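Ticket 402: Spec for second sorting cell, gripper line item
Status: open, waiting on requester
Site: Cutthorpe
Opened by: Sorcha Semple
Assigned to: Orhun Yazıcı

Need a go/no-go on the purchase list before the September budget closes. Current cell is the one on the wood-top table. 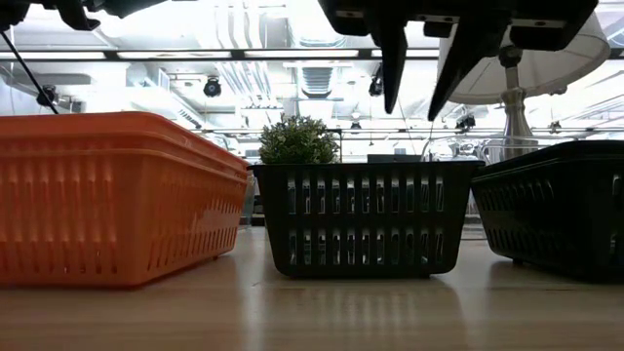
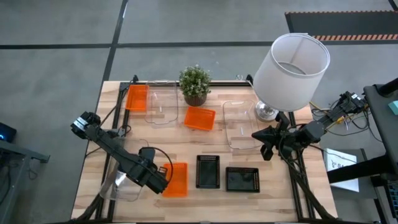
Purchasing has two quotes in hand. Rutari quotes the cell complete: both arms, controllers, frame, finger sets. Purves quotes arms and controllers only, with grippers to be bought separately. The Purves number looks lower until a finger set is added for each arm, plus spares. Finger shape is the part to settle first. The gripper over the black baskets has tapered fingers, and the basket walls are slotted in two rows, so any wider finger needs a fit check against the slots and the rim before it goes on an order. The Rutari standard finger is wider than ours. Purves has not sent a drawing.

Update, Yazıcı, 9:40
Asked Purves for the finger drawing and the mounting pattern. Asked Rutari if the narrow finger can be swapped in at the same price. Lead time on the narrow finger is up to 10 weeks per their sales desk.

Update, Semple, 11:15
Do not budget for a new frame type. Black extrusion, same as the existing table, so the brackets carry over. Cable management is not on either quote. Both arms have loose runs now and I want a line for carriers and clips. Put it under consumables if capital is full.

Update, Yazıcı, 14:05
Added the cable line. Rutari confirms the swap, no price change, but only if ordered with the cell. Ordered later it is billed as a spare. Purves drawing received, mounting pattern does not match our adapter plate. Would need a new plate per arm. Burora can cut them, quote requested.

Open items
Burora quote for adapter plates
Spare finger sets: quantity not agreed
Bins: reuse existing baskets or add to order, Semple to decide
Service contract: Rutari includes the first year, Purves does not say

Recommendation so far is Rutari with the narrow finger. Holding the requisition until the plate quote is in.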